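Caderno da bancada, célula do banheiro
22 de fevereiro de 2025

Sábado. Só vim porque o piso de cima estaria vazio e eu queria entender a parada de quinta sem plateia. Vieram também a Consuelo Tamayo (controle) e, lá pelas dez, o Satish Vashisht, que disse que estava de passagem. Quem passa por aqui num sábado, com mochila e dois cafés, está vindo.

Resumo do problema, para quem pegar isto em março: na tarefa "pegar o tubo de pasta e pôr na caneca", o braço direito fechou a mão no tubo, levantou um palmo, e ao levar o punho por cima da cuba travou em proteção. O ombro segurou, a mão não. Os dedos abriram sozinhos e o tubo caiu na cuba. No registro aparece perda de comunicação com a mão direita, depois retorno, depois perda de novo, e aí o supervisor mandou parar tudo. Até aqui o comportamento está certo. O que não está certo é a mão abrir quando perde comunicação. Devia manter a última posição. Com um tubo de pasta ninguém se machuca; com a jarra de vidro que o pessoal da Clanden quer ver na demonstração, já é outra conversa.

Hipóteses que trouxemos de casa:

Consuelo: temporizador do barramento curto demais desde a atualização do firmware.
Eu: cabo.
Satish: cabo, mas com cara de quem preferia que fosse o firmware, porque cabo é com ele.

9h20. Primeira coisa, repetir sem mexer em nada. Velocidade de teste, botão de emergência na mão da Consuelo, eu fora do alcance do braço, atrás da fita. Duas passadas limpas. Claro. O defeito tem um senso de oportunidade admirável.

9h45. Mesma trajetória, velocidade nominal. Limpa. A Consuelo começa a falar bem do firmware.

10h05. Troquei a rotação final do punho para a que o planejador escolheu na quinta (ele tem duas soluções para aquela pose e escolhe a mais feia quando o tubo está deitado na diagonal). Perda de comunicação na primeira tentativa. Mão aberta, ombro travado, supervisor parou. Reproduzido. A Consuelo para de falar bem do firmware.

10h15. Com tudo desenergizado e travado, passei o dedo pela alça de cabo do punho. Ela sai do suporte e faz um arco para fora, e quando o punho gira para o lado ruim o arco acaba antes do giro. O puxão vai todo para o conector. Não tem alívio de tração digno do nome. Tem uma abraçadeira plástica que, segundo a folha de montagem, é provisória. A folha de montagem é do ano passado.

Medi com o osciloscópio no conector enquanto o Satish girava o punho à mão, devagar: na metade final do curso o sinal some e volta. 24 V na alimentação o tempo todo, sem queda. Portanto são os pares de dados, e a fonte Kadent está absolvida. Peço desculpas à fonte Kadent, que na quinta levou a culpa por escrito e em cópia para o Segundo Pacheco.

Sobre a mão abrir: a Consuelo achou em vinte minutos. No arquivo de configuração, o campo de comportamento em falha está como "relaxar". Alguém copiou o arquivo da mão de testes antiga, onde relaxar fazia sentido porque os dedos dela esquentavam. Fomos ver quem. Fui eu. Está no histórico, com a mensagem "ajustes finais". Deixo registrado para poupar o trabalho de quem fosse procurar.

O tempo limite estava em 400 ms. A Consuelo quer 300. Para mim é indiferente enquanto o cabo for esticado como corda de varal, mas ela tem razão em separar os assuntos: o cabo causa a falha, o limite decide quanto tempo a mão fica sem dono. Ficou em 300 para a bateria da tarde.

11h30. Tentativa de contorno por software, proibindo ao planejador a segunda solução do punho. Funciona, mas ele passa a se aproximar da torneira pelo lado de dentro e a distância mínima fica apertada. Não gostei. Contorno aceito só para hoje, com a trava de zona em cima da torneira ligada. Não é para ninguém levar isso para a demonstração e depois me dizer que estava no caderno.

Almoço. Satish refez a alça com folga maior e prendeu o conector num calço impresso. O desenho do calço é da Maribel Cuadros, que mandou o arquivo por mensagem e pediu para não ser marcada em nada até segunda. Fica aqui o agradecimento, que não é marcação.

14h10. Bateria da tarde, lista combinada:

Mão aberta, descida sobre a cuba, punho na posição ruim. Manter.
Pinça no tubo, levantar, girar.
Desligar de propósito o par de dados com o tubo na mão. Tem que segurar.
Repetir tudo com o pulso girando no limite de velocidade.

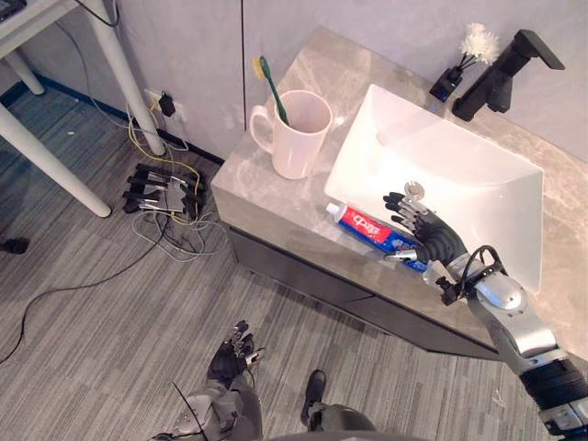
Célula do banheiro, mão direita sobre a cuba, tubo na bancada. Ver o arco do cabo no punho.

Resultados. Primeiro item, sem perda de comunicação em nenhuma passada. Segundo, idem, embora na primeira o polegar tenha chegado baixo e empurrado o tubo antes de agarrar. É calibração de câmera, assunto velho, não misturar com este. Terceiro, que era o que me interessava: par desligado, a mão segurou, o supervisor parou o braço, o tubo ficou onde estava. Religamos e a mão não se mexeu até receber o rearme. Fiquei mais contente com isso do que convém a um adulto num sábado.

Quarto item: uma perda. Só uma, curta, abaixo do limite, então não disparou parada. Mas apareceu no contador. Ou o conector já saiu machucado da quinta, ou a folga nova ainda é pouca no extremo. Satish aposta no conector. Não apostei contra, já perdi para ele este mês.

Pendências:

Trocar o conector do punho direito. O sobressalente Sterkness está na gaveta de baixo, se o pessoal da Huamán devolveu. Perguntar antes de abrir a gaveta com esperança.
Passar o campo de falha para "manter" também na mão esquerda. Verificado: também estava em "relaxar". Também fui eu.
Arrumar os cabos do chão perto da tomada antes que um de nós vire o próximo relatório. Está uma macarronada.
Chia-hao Tsao precisa revisar a análise de risco. "Manter em falha" resolve o tubo e cria outra pergunta, a do dedo de alguém dentro da mão quando ela decide manter. Sem a assinatura dele, ninguém entra na zona com a mão energizada. Nem para ajeitar a caneca.
Corrigir o relatório de quinta e tirar a fonte da lista de culpados.

16h50. Célula desenergizada, etiqueta no disjuntor, chave comigo. Se segunda alguém precisar antes das nove, a chave está comigo do mesmo jeito.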